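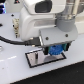
White table top for a workroom - keep it or replace it?
Forum: Workshops, Studios and Spare Rooms

pinelath
October 12, 2019

I have a white work table in the back room and I am trying to decide if I should refinish the top or buy a new one. The table is an Iline, bought used in May. The surface is smooth and white and it is very good for seeing what you are doing. Small screws and bits of wire show up right away.

The problem is marks. Anything black that gets dragged over it leaves a gray line. Cords are the worst. I wipe it down at night and most of the lines come off, but there are a few I can't shift with dish soap or with glass cleaner. There is also a dull area near the front edge where I lean on it.

A new top from Biltthorpe in the size I need is 400 dollars without delivery. Has anyone lived with a white top for a few years? Would you buy white again?

oakridge_sue

I had white for six years and would buy it again. The gray lines are usually rubber or plastic left behind by whatever was dragged, so they sit on the surface. Try a melamine sponge with plain water. Light pressure and go slowly. Do a test patch at the back first. It is a mild abrasive and will take the shine off some finishes.

Don't replace a top over cord marks.

dmk44

Disagree on the sponge. I used one on a white desk every week and ended up with a dull patch the size of a dinner plate, and after that the patch picked up dirt faster than the rest of the desk. pinelath already has one dull area. Rubbing alcohol on a soft cloth takes off most cord marks and doesn't scratch anything.

oakridge_sue

Every week is too often. I did it twice a year. Alcohol is fine on laminate but it can soften paint, and pinelath hasn't said what the top is.

pinelath

Good point, I don't know what it is. There was no paperwork with it. The underside is brown and rough and the edge has a separate strip on it. How do I tell?

dmk44

Separate edge strip and a rough brown underside sounds like laminate or melamine over particle board. Put a drop of alcohol on a cotton swab and rub it somewhere out of the way for a minute. If white comes off on the swab it is painted and you should stop.

tallgrass

I went the other way and got rid of white entirely. My room has a window on one side and strip lights overhead, and by mid-afternoon the glare off the table gave me a headache. I put down a light gray top from Echeverría, matte, and it still shows dropped parts well enough. It was not cheap but I use that room every day.

If you stay with white, look for matte. Gloss looks nice in the store.

hobbyroom_ed

Cheaper idea - leave the table alone and put a mat on it. I have a gray cutting mat, 48 inches long, that covers the part where I work. It was 27 dollars. When it gets ugly I will buy another one. The white around it stays clean and still bounces light back.

tallgrass

Mats slide, and everything that has to sit level ends up half on and half off. I tried that first. With anything heavy on it mine also curled at the corners.

hobbyroom_ed

Mine doesn't slide. I have shelf liner under it. It does curl a little in summer, I'll give you that.

quietlathe

Nobody has brought up the cords themselves. If the same cord crosses the table all day, fix the cord. Run it along the back edge with stick-on clips, or drop it from overhead if you have something to hang it from. I use the Asance clips and they have held for two years. Clean the spot with alcohol before sticking them down and wait a day before you load them.

You can also wrap the part that touches the table in braided sleeve. Cloth sleeve leaves no marks on mine.

pinelath

Update. I did the swab test under the back corner and no white came off, so I used alcohol on the front half. All but two of the gray lines are gone. I tried the sponge on one of those two and it came off. I am leaving the other for now. The dull area looks the same as before.

I am going to order clips and skip the new top this year. tallgrass, I do get some glare in the morning but I think a blind would take care of it.

dmk44

For the dull area, some people use car polish. I have never tried it on a table and would not put it anywhere you rest paper.

tallgrass

Get the blind measured before you order. My first one was too narrow and light came in down both sides, right onto the table.

mapleroute

Following this one. I was quoted 900 for a solid surface top and the gray lines were the only thing holding me back. Does anyone know if that stuff marks the same way?

oakridge_sue

It does mark, but you can sand it out. I would still ask for a sample piece and drag a cord over it.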